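Filtering depth dropouts before grasp planning

Last updated 2018-08-23

If your planner keeps proposing grasps that float above the table or dive through it, check the depth data before you touch the planner. On our cell most bad proposals come from glass and chrome. A clear surface lets the infrared pattern through, so the sensor reports whatever is behind it, and a shiny one sends the pattern somewhere else. You get holes in some places and confident nonsense in others.

This page covers the filter we run between the wrist camera and the Ideck planner. It assumes you have finished the Mudard install and that your hand-eye calibration is current. If you recalibrated after a collision, restart the driver first or it will keep serving the old transform.

Step 1. Record a static stack

Park the arm at the viewing pose and wait for the joint velocities to settle. Then record 20 depth frames without moving anything. Save the colour frame and the joint state alongside them. The recorder writes all of it to one folder, and the later steps look for that folder by name, so don't rename it.

Step 2. Build the validity mask

For each pixel, count how many of the frames returned a reading. Pixels that read in every frame go in as valid. Pixels that never read go in as holes. Anything in between is marked unstable, and those are the ones to watch, as they tend to sit along the rims of glasses and the shoulders of bottles.

Don't fill the holes yet. The default inpainting in Mudard is turned on out of the box, and it will happily paint the tabletop straight across a glass. Set fill_holes to false in the camera config.

Step 3. Mask out the gripper

The fingers show up in every wrist view, and they need to come out before segmentation. Use the rendered mask from the robot model and dilate it by 2 pixels. A fixed mask drawn by hand works only as long as the fingers stay at the opening you drew it for.

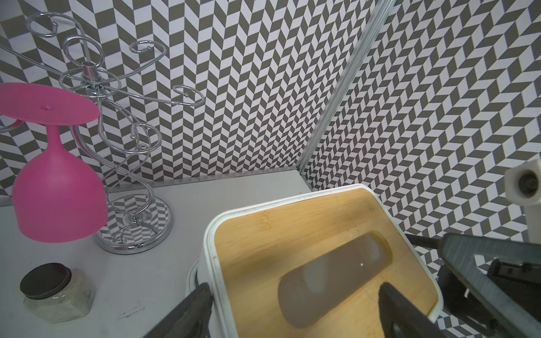
Once the fingers are gone, run the plane fit on the valid pixels only. The fit should lock onto the tabletop in a few iterations. If it picks a wall instead, tighten the angle limit on the plane normal. Patterned walls give the sensor plenty of texture to match, so they come back dense and clean and can outvote a plain white table.

Step 4. Bring in the colour segments

Run the Fudulance segmenter on the colour frame and project each segment onto the mask. For every segment, work out the fraction of its pixels that are holes or unstable. Segments with a high fraction get the "transparent or specular" tag, and the planner treats their depth as unknown.

Mirrored surfaces are the awkward case. They often return steady depth for a reflected object, which puts points below the table plane. Drop any point under the plane by more than your calibration error, then tag the segment it came from.

Step 5. Check against the replay set

Run the filter over the replay set before you turn it loose on the arm:

mudard replay --filter depth_mask --set bench

The set holds 2,962 views. Our current build passes 2,940 of them. The rest are nearly all views where a clear object rests on top of another object, and the plane fit has nothing useful to say about the upper one. For those we fall back to a slow top-down approach with the force threshold lowered.

Common problems

Mask is shifted sideways: the colour and depth streams are not registered. Turn on alignment in the driver and record again.

Whole table tagged as specular: exposure is too high. Lower it until the white areas stop clipping.

Planner ignores the tags: you are on the old Espinoza message format, which has no field for them. The converter is in the tools folder and has shipped with every release after December.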